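Brullholm Community Forum > Health and Everyday Life > Stitches practice at home, which material?

villca_k
Hello all. I begin the second year of nursing school in October and I want to practice simple stitches before the classes. My budget is small. I have bought a needle holder, one pair of forceps and 26 packs of expired thread from a student who finished. Now I need something to sew. Banana skin, chicken leg, or one of these silicone pads? The pad from Zatar costs 72 and for me this is a lot.

otatberg17
Chicken leg with skin. It is cheap and it moves under the needle like it should. A banana teaches you only that bananas tear.

Maritza Tamayo
I do not agree with the chicken, sorry. I taught evening classes for wound care and the smell after one hour is a problem, also you must clean every tool very well. For the first 300 knots you do not need skin at all. Take a piece of thick foam and put an old leather glove over it. When your hands know the knot, buy the pad.

One more thing about the needle. Beginners push it flat and then it bends. Go in at a right angle to the surface and turn the wrist, let the curve of the needle do the work.

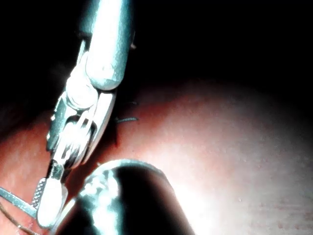
Instrument in front of a curved, skin-like surface.

A curved surface is more difficult than a flat one, so I would start on the table and later wrap the foam around a bottle or a rolled towel. The edges want to open and you notice quickly if your stitches have different distances.

otatberg17
A glove has no layers. You learn the knot, fine, but you don't learn how deep you are.

Maritza Tamayo
Depth is for the second month. First the knot.

villca_k
Thank you both. I have no leather glove but I have an old handbag – maybe this works?

Kevin Condori
Handbag is too stiff, I broke two needles on mine. Pig skin from the butcher was better, he gave me a big piece for almost nothing. Freeze it in small squares and take out one in the evening.
Also mark your lines with a pen before you start. I draw them 5 mm from the cut on both sides.

otatberg17
See, real skin wins.

Maritza Tamayo
Real skin wins if you have a separate freezer box and nobody at home who complains :) I still say foam for the beginning. And villca_k, please put the used needles in a hard container with a lid, not in the kitchen trash.

villca_k
I will try foam this week and ask the butcher after. Is expired thread okay for this?

Kevin Condori
For practice yes. If it feels dry and snaps, throw that pack away and open the next.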